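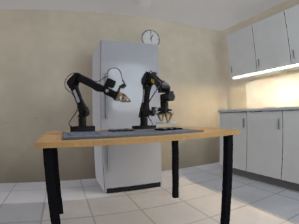
Figure 1. Wood-topped table with two black robot arms.

Print this page | E-mail this page

Bremura Holo Food Dehydrator
Section 4: Setting Up and Drying Your First Batch

This section covers placing the dehydrator, the first empty run, loading the trays, and drying herbs, apples and tomatoes. If you have the older model with the dial on the lid, the steps are the same but you set the temperature by turning the dial to a letter. The letters are listed inside the back cover of the printed booklet.

Before you start

In the carton you should have the base with the fan, the lid, four stacking trays, one solid sheet for fruit leather, and the power cord. The mesh liners are sold separately under the name Coradari and fit all models.

Wash the trays and the lid in warm soapy water and let them air dry. Wipe the base with a damp cloth.

CAUTION: Never put the base in water or rinse it under the faucet. The motor and the heating coil are inside it.

4.1 Choosing a place

1. Set the base on a flat, level surface that can take some warmth. If you aren't sure about the finish on your counter or table, put a heat-safe board under it.

2. Leave a hand's width of open space on every side. Air comes in at the bottom and leaves through the lid, and both need to stay clear.

3. Keep it away from the sink and from curtains.

4. Plug the cord straight into a wall outlet. Do not use an extension cord or a power strip.

Note: The fan makes a steady hum. Many owners run the dehydrator in a pantry or laundry room overnight. This is fine as long as the room has some air moving through it and the door is left open a little.

4.2 First run with no food

Run the dehydrator empty once before you dry anything in it.

1. Stack all the trays on the base and put on the lid.

2. Press Power. The display shows the last temperature used, or two dashes on a new unit.

3. Set the temperature to 151 °F with the arrow keys.

4. Set the timer to 25 minutes and press Start.

5. When the timer sounds, press Power and let the unit cool with the lid off.

You may notice a light smell the first time. It should be gone by the end of the run. If it is still there, run the cycle again with a window open. If it comes back a third time, stop using the unit and contact us.

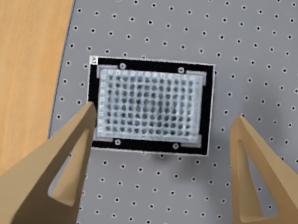 4.3 Preparing food

Use produce that is ripe and sound. Drying makes flavors stronger, and that includes the off ones, so trim away bruises and soft spots.

Herbs. Pick in the morning, after the dew has dried. Shake off any insects, rinse only if the leaves are dusty, and pat dry between towels. Leave small leaves such as thyme and oregano on the stem. Strip basil, mint and sage.

Apples. Peel if you like. Core and cut into rings a quarter inch thick. Drop the rings into a bowl of water with a good squeeze of lemon juice, and drain them well before they go on the tray.

Tomatoes. Paste types work best. Cut small ones in half and larger ones in quarters, scoop out the wet seed pulp, and lay them skin side down. Salt lightly.

Even slices matter more than thin slices. A tray with thick and thin pieces mixed together will have some ready hours before the rest.

4.4 Loading the trays

1. Lay the food in one layer. Pieces can sit close together but should not overlap.

2. Leave the center hole of each tray open. This is the main air path.

3. Put the wettest food on the bottom tray.

4. Do not dry onions, garlic or hot peppers in the same load as fruit. The fruit will take on the taste.

5. If you are using the solid sheet for fruit leather, put it on the top tray only, and spread the puree a little thicker at the edge than in the middle.

CAUTION: Do not run the unit with the lid off or with fewer than two trays in place.

4.5 Drying

1. Pick a setting from the list.

Herbs: Low. Start checking after an hour.
Apple rings: Medium. Plan on most of a working day.
Tomato halves: Medium. Allow nine hours, then check each hour after that.
Fruit leather: Medium. Ready when it peels away from the sheet without sticking.

2. Set the timer and press Start.

3. Halfway through, move the bottom tray to the top and shift the others down one. Press Pause before you lift the stack.

4. Take out pieces as they finish. There is no need to wait for the whole tray.

Times depend on the weather as much as on the food. On a damp day in April the same apples can take half again as long as they would in a dry, heated kitchen in winter.
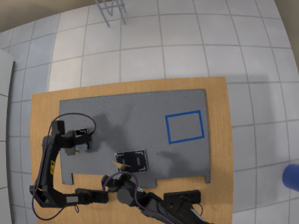 Keep a short note of what you dried, how thick you cut it, and how long it ran. After a few batches your own notes will be a better guide than the list in this section. There is a blank chart for this at the back of the booklet, and you can also print one from the Downloads page.

4.6 Testing for dryness

Let a piece cool fully before you test it. Warm food always feels softer than it is.

Herbs should crumble between your fingers. The stems should snap.

Apple rings should bend without breaking and show no moisture when torn. For apple chips, keep going until they are crisp once cooled.

Tomatoes should feel like soft leather, with no wet spots where the flesh was thickest.

4.7 Cooling and storing

1. Let the food cool on the trays with the power off.

2. Pack fruit loosely in a glass jar, close it, and shake it once a day for a week. This evens out any moisture left in the thicker pieces.

3. If you see drops on the inside of the jar, put the food back in the dehydrator the same day.

4. If you see mold, throw out the whole jar.

5. Label with the contents and the month. Store in a dark cupboard.

Note: Tomatoes packed in oil must go in the refrigerator and should be used within a few days. Do not keep them at room temperature, and do not add fresh garlic to the jar.

4.8 If something goes wrong

The display is blank. Check that the cord is pushed fully into the back of the base. Try another outlet.

The fan runs but there is no heat. Press Pause, wait a minute, then press Start. If the air from the lid is still cool, contact us for service.

One side dries faster. Turn each tray a quarter turn when you move it. Check that the unit isn't pushed up against a wall.

Herbs have turned brown. The setting was too high. Use Low, even if the leaves seem slow.

Fruit is hard outside and wet inside. It was dried too hot at the start. Begin on Medium and stay there.

Next: Section 5, Jerky and Other Meats
Previous: Section 3, Parts and Controls

Reader comments

Kofi Kyei
Should the lemon water be cold? I used it warm and the rings went floppy before I had them on the tray. They dried OK but curled up a lot.

Bremura Support
Yes, use cold water, and take the rings out after a few minutes. We will add this to 4.3.

plumjar
The Öberg jars with the clip lids are good for the shaking step, you can see in from all sides. Replace the rubber ring if yours are old, mine leaked air and the apples went soft by the end of the month.

tansy_b
My lid dial model has no Pause. I just switch it off at the wall to swap the trays and it's been fine.

Bremura Support
That's correct for the dial model. The timer on that one is mechanical and keeps counting down while the power is off, so add back the time you lose.

tansy_b
Good to know, thanks.

Contact | Parts and Service | Downloads
© Bremura. All rights reserved.
Back to top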